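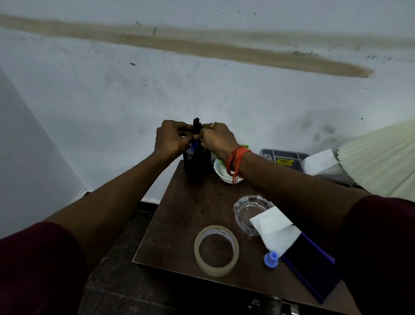
Small Tables, Big Messes: notes for the Monday session

Okay, hi everybody! Wait for the door people to sit down. Say thanks to Domnica Stanciu for the room (and the coffee).

Start with the question. Who has a little table by a wall at home where stuff lands? Hands up. Keep mine up too, because mine is terrible.

Now talk about what lands there. A roll of packing tape, a phone, a tissue you meant to throw out, a pen holder, some tiny blue cap and you've lost whatever it goes on. I love the tiny caps! I kept a jar of them for years. Tell the jar story, but short this time.

Then the pen holder. I like mesh ones, you can see what's in them without dumping them out. Take every pen out, scribble on scrap paper, put back the ones that write. Do it live if there's time (scrap paper is in my bag, side pocket).

Trays with dividers: good, but please label them. A small yellow sticker is plenty. Mention that I once bought a fancy one from Lolier for 19 dollars and filled it with receipts in a weekend.

Glass ashtrays, even if no one smokes. Great for rings and coins. Somebody in April asked where to get them and I said yard sales, still my answer.

Phone goes on the table last, after the tidying, or you'll pick it up and read for 8 minutes. I've timed it.

Break here. Cookies are by the window. After the break, kitchen drawers, and pass around the sign-up sheet for the closet session.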